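Gripper trial, coffee bench, Druvham unit. Pre-run and during-run checks
Filled in by Dardo Mansilla, 2020-04-08
Comparing: Pandden five-finger hand (gloved) against Bravo two-jaw. Same arm, same controller, same glass type.

Key: OK / FIX / N/A. Comments go under the line, keep them short.

## A. Before power on

- [x] E-stop, both sides of bench. OK
 - Left one stiff. Works. Still want it swapped.
- [x] Arm bolts, witness marks lined up. OK
- [ ] Cable loop from shoulder to wrist. FIX
 - Enough slack at full reach but it rubs when wrist rolls past the end of pour pose. Needs a clip or a softer path. Same note as January, not done then either.
- [x] Wrist connector hand tight plus a bit. OK
- [x] Bench clear of tools, lids, phones. OK
- [x] Floor dry both sides. OK

## B. Controller

- [x] Dikgate box boots, no faults. OK
 - Takes ages on first start, go and do section A meanwhile.
- [x] Speed limit set to 200 mm/s near the machine. OK
- [ ] Force limit per finger loaded from file. FIX
 - Loaded the Bravo file by mistake the first time. Names are nearly identical. Rename them BEFORE next session pls.
- [x] Stop on lost camera. OK
 - Covered lens by hand, arm stopped. Did it with each gripper.
- [x] Log running, disk space. OK

## C. Bravo two-jaw

- [x] Pads clean and not peeling. OK
- [x] Jaws close square. OK
- [ ] Hold on ribbed glass. FIX
 - Grips fine dry. With a wet glass it creeps down, slowly, you don't see it until the base touches. 7 slips in 23 picks.
- [x] Release. OK
 - Clean every time, better than the hand if I'm fair.
- [x] Splash. N/A
 - Nothing on the jaws to soak. Wipe and go.

## D. Pandden hand

- [x] Glove fitted, no folds at the finger roots. OK
- [x] White finger segments, no cracks, no play. OK
- [ ] Thumb tip. FIX
 - Wear on the black tip, light. Photo it each session so we can see if it moves on.
- [x] Hold on ribbed glass. OK
 - Slower to close. No creep seen wet or dry. Fabric seems to help on the ribs.
- [ ] Glove dry before restart. FIX
 - Got damp from steam after a long run. Only the one spare. Order more, black again, other colours upset the tracking.
- [x] Finger motors, temperature by touch. OK
 - Warm at the end, nothing worrying. Would like a proper reading.

## E. Pour, hand in place

- [x] Glass stands flat on the drip grate. OK
- [x] Spout over the mouth of the glass. OK
- [x] Thumb at rim height, fingers reaching over the glass. OK
- [ ] Second hand parked away from the base. FIX
 - Comes in too near the front edge. Move park pose back and rerun the whole section.
- [x] People behind the line while coffee is running. OK

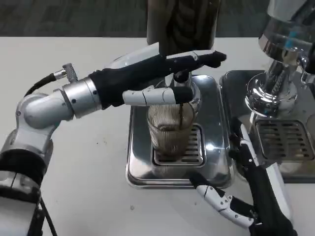 Dace Ots: I'd not pass the thumb height on the strength of one glass type. The short ones put the rim a good bit lower and the thumb goes looking for it. Also your slip count for the Bravo was with the old pads, so either redo it or say so on the sheet. And who signed off the force file?

- Reply DM: fair. Old pads, yes, now noted. Will do short glasses before we compare anything. Force file was me.

## F. Shut down

- [x] Arm to rest, brakes heard. OK
- [x] Drip trays emptied and wiped. OK
- [x] Glove off, hung up, not left on the hand. OK
- [ ] Cycle counter written down. FIX
 - Hand is past 300, forgot the exact number, its in the log.
- [x] Dikgate box off at the wall. OK

Open: cable clip, file names, gloves, park pose, new pads on Bravo, short glasses. Dace has the pads.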